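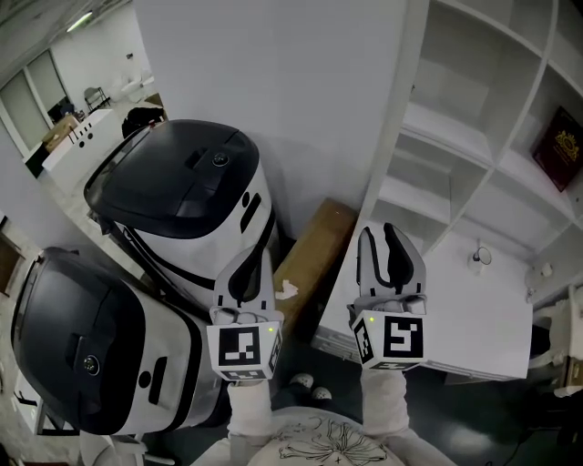
Equipment planning meeting, September
Minutes

Present: Indira Raju (chair), T. Preltitz, M. Jakubowski, L. Okafor (minutes)
Apologies: R. Stahl
Start: 9:40 a.m.

1. Minutes of the last meeting
Accepted with one correction. The shelving order was charged to the furniture line, not to lab equipment.

2. Hand-held grippers
Jakubowski reported on recording with the hand-held pairs. The cube markers are tracking well when both hands are up in front of the operator. Tracking drops when one cube covers the other. The black finger pads wear faster than planned and we have no spares.
Indira asked whether to buy complete grippers or parts. Agreed to buy parts this quarter: 40 finger pads and 11 printed marker cubes. Complete pairs will be looked at again in the new budget.
Action: Jakubowski to get a written price from Gakalberg, including shipping.

3. Service robots
Two options were discussed for the coming year.
a) Keep the current service robots and take the Prurnham maintenance plan at $147 a month per robot.
b) No plan, and set aside $2,000 for repairs as they come up.
Preltitz prefers (b). Most faults so far have been small and fixed in house. Jakubowski pointed out that a drive or battery failure would use up most of the reserve in one go. Okafor asked if the plan covers the top covers and lenses – the quote does not say.
No decision. Carried over until the question on coverage is answered.
Action: Preltitz to write to Prurnham.

4. Space and storage
Robots and grippers currently share a room with desks and open shelving. Preltitz would like fixed floor spots for the robots, marked with tape, so operators have a clear place to stand when recording. Agreed. Grippers are to go on the shelves at the end of each session, one pair to a compartment, with a label.
A lockable cabinet was suggested. Indira said there is no money for it this year.
Action: Okafor to order tape and labels from the supplies budget.

5. Budget request
Draft is due to the finance office at the end of the month. Items 2 and 3 go in as separate lines. Indira will leave the robot line open until Prurnham replies, then circulate the draft for comments.
Action: Indira.

6. Other business
The spare charger is still missing. Anyone who has it should return it to Okafor.

Meeting closed at 10:25 a.m. Next meeting in October, same room.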